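From: Thérèse Wong
To: Dorkwood pantry list
Date: 22 October 2024
Subject: Re: Boxed pastries on the shared table

Dear colleagues,

Thịnh Diệp wrote:
> Could the office confirm whether sealed bakery
> boxes may be left on the table, and whether the
> paper band has to stay on? Two were opened last
> week and the labels thrown away.

The office confirms that sealed boxes may be left on the table until the end of the working day. The limit of 67 items per delivery remains in force. 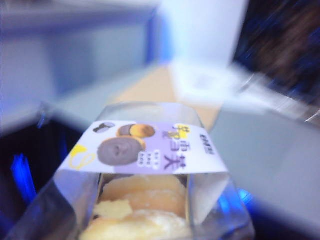 Labels must remain on all shared food until the last piece is taken. Several members of the list have allergies and rely on the printed information. On packages such as the clear pastry box with the lavender and white paper band, the small print sits between the pictures of the pastries and the large purple characters, and it is lost once the band is discarded. Members who can read the Chinese text are asked to add a short note in English.

Wrappers and empty boxes should be cleared by the person who takes the last item. Questions about deliveries from Palacios should be sent to Demetrio Cordero.
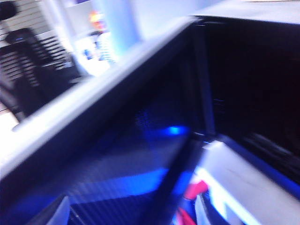
Changes from January

Orders will be placed through Abilio Aguirre. Requests must reach him by noon on the day before delivery.

Thérèse Wong
Dorkwood Office Services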